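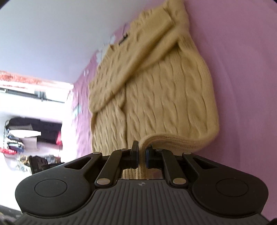 Why does a good wool jumper go out of shape?

Most often it happens in the water and in the hour after it. Wool is strong when it is dry and weak when it is wet, and a heavy garment which is lifted by the shoulders will stretch under its own weight.

I learned this in Riltmont, in my second winter in this country. Before that I lived in a place where wool was something for mountain people, and my mother washed all our clothes together in one big pot. Then I moved to a town where it rains sideways, and I bought my first thick jumper in the covered market. I wore it for one month, washed it on a Saturday programme that the machine called "mixed", and took out something that could be worn by a child of six years. I kept it for a long time in a drawer. I think I hoped that it would grow again.

Riltmont is a good town for such a lesson. It had mills until the time of our grandparents, and people there still talk about wool the way that people in other towns talk about football. On the street which goes down to the river there is a shop called Assefa, which sells yarn in the front and repairs knitwear in the back. I went in with my small jumper in a bag. The woman behind the counter held it to the light, gave it back to me and asked what I had paid. Then she told me to cut it up for cushions.

It was good advice, but what interested me was the shelf behind her. There lay the repairs that were waiting to be collected, folded flat, each with a paper label and a short note in pencil. Left elbow. Both cuffs. Moth, back of neck. I asked if I could come back and watch, and they allowed me, as long as I did not touch the scissors.

Felting and stretching are different troubles, and many people mix them up. Felting is what happened to me. The surface of a wool fibre is covered with tiny scales, and when it is wet and rubbed, these scales catch each other and pull the fibres closer together. The heat and the soap help them. After this there is no way back, or only a very short way. Some people recommend hair conditioner in lukewarm water, and I have tried it, and my jumper became a very soft jumper for a child of six years.

Stretching is slower and kinder. A loose knit can often be brought back if you wet it, press it together with your hands into the old shape and leave it to dry flat. At Assefa they keep a tape measure next to the sink for this. They measure the body and the sleeves before the washing and write the numbers down, so that they do not have to trust their memory afterwards.

Cables need a little more patience. In a cable, some stitches cross over the others, and this makes the knitting thick and pulls it in from the sides. It is the reason why a cabled jumper takes so much yarn, and also why it dries so slowly. The ribs at the bottom may feel ready while the crossings still hold water. If you fold it away at that moment, it will smell of a cellar in spring. I turn mine over in the evening and again in the morning, and I don't put it near the radiator, although I am tempted every time.

From Riltmont I took the bus one morning in January to Vonden, where there is a small museum of work clothes in what used to be a chapel. The catalogue has 1,061 pieces, and a large part of it is knitwear that somebody wore for fishing, for quarry work or for delivering milk. I had expected beautiful things. Some of them are beautiful, but mostly they are mended. There is one dark blue jumper with sleeves that have been knitted again from the elbow down, in a blue that is nearly the same. The card says that it was in use for 20 years.

What I liked in Vonden was how the jumpers were made so that they could be repaired. The sleeves were often picked up at the shoulder and knitted downwards, so the worn part, the cuff, came last and could be pulled out without disturbing the rest. Many modern jumpers are made in the other direction, or cut from a knitted cloth and sewn. They can be mended too, but it takes more work, and the person at the repair counter has to say a price that makes the customer look at the floor.

I asked at Assefa about this question of price. A simple hole costs less than a lunch. Two new cuffs cost more than many people paid for the whole garment, and here the conversations become long. People say that it was a present, or that it still smells of a house which was sold. The shop does not try to persuade them in either direction. Sometimes they go home and come back after one year with the same bag.

For those who want to try it themselves, a hole smaller than a coin is a good beginning. You need a blunt needle and a yarn that is a little thinner than the original one. I bought mine from Clumdale, a spinning mill up the valley which sells the ends of its cones by weight, in no order, out of a wooden box by the door. The colours there depend on the week. I have learned to buy grey and oatmeal when I see them, as they go with most things, and to leave the bright green alone – I own already enough bright green.

Begin the darning well outside the hole, where the knitting is still healthy. Go up and down first with the needle, not too tight, and then across, over and under. My first darn looked like a small hard plate. I had pulled every thread as if I was closing a sack. The second one was better, and now nobody sees it unless I lift my arm.

About washing I have become rather strict. Cool water in the basin, a spoon of wool soap, ten minutes without rubbing. Then I press the water out against the side, carry the jumper with both hands underneath like a sleeping cat, and roll it in a towel. I stand on the towel. My neighbours from downstairs have asked me once what I was doing on a Sunday night, walking up and down in one place, and I invited them in to see.

They wash theirs less now as well. Wool does not need it often, and a night by an open window is enough after most days. In Riltmont you can see this in winter, when the air is dry for once and the jumpers lie over the backs of chairs on the balconies, with the arms folded in so that they don't hang.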